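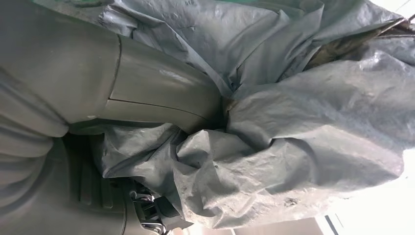
Putting Things Away So You Can Find Them Again

Wednesday, July 9, 2025

My house in Lermont went up in 1874, when people owned two shirts and a Bible and saw no need for closets. I own more than that. Over the years I have tried most of the storage advice going, and these are the bits that survived contact with my basement.

Tarps

A tarp will never go back to the size it was in the package, so give up on that now. Sweep it, hang it over a fence until both sides are dry, then fold it lengthwise until it's as wide as your forearm is long. Roll from the end without grommets so the air can get out. Tie with an old bootlace. Bungee cords work too, if you enjoy being hit in the face in November.

Write the size on a strip of masking tape and stick it to the roll. I skipped this for years and unrolled every tarp I owned each time the woodpile needed covering.

Plastic film and bags

Keep the big clear sheets that come around mattresses and furniture. They make decent drop cloths for small paint jobs and they're good over a lampshade in the attic. Don't wrap anything leather or wool in them for the long haul. I did that to a pair of boots and grew a crop. 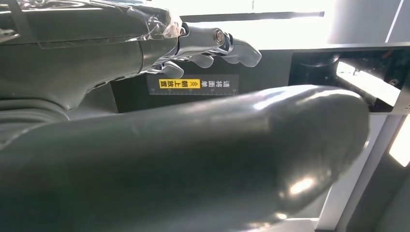 Save the clear film, it'll get used.

Fold film flat around a piece of cardboard, the way fabric comes on a bolt. A ball of it under the sink will fill whatever space you give it. If you have small kids or a cat like Mulligan, who regards all packaging as his, put it up high.

Boxes

Use fewer sizes. I settled on two, one for books and heavy stuff and one for everything else, and the stacks quit leaning. Label the short end as well as the top, in marker, with actual nouns. "Misc." is how I lost a waffle iron for most of a decade.

My neighbor Vilém Kratochvíl numbers his boxes and keeps the list in a notebook. It's a fine system. The notebook is in one of the boxes.

Mailing things you finally admit you don't want

Measure the box after you've taped it shut, at the fattest point. Cardboard bulges, and carriers charge for the bulge.
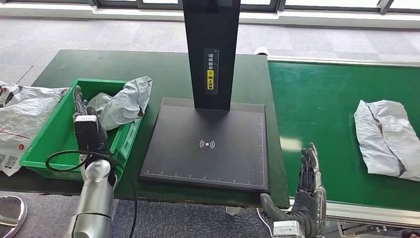
Weigh it on the bathroom scale if you have nothing better: step on holding the box, step on without it, subtract, and try to keep your mind on the box. For anything light, a kitchen scale is closer to the truth. Put a mixing bowl under a wide box so you can still read the display, and zero it with the bowl on.

Stick the label on the largest flat side, away from the seam. Smooth it from the middle out. Peel off or black out any old labels, or your sweater may go back to whoever sent you the toaster.

Tape

Buy the good kind. I once got a case of bargain rolls at the Lallolau closeout store, around 400 yards of it, and it let go of everything except my sleeve. Fold the end under into a little tab each time you stop, and store the rolls on their sides, out of the sun.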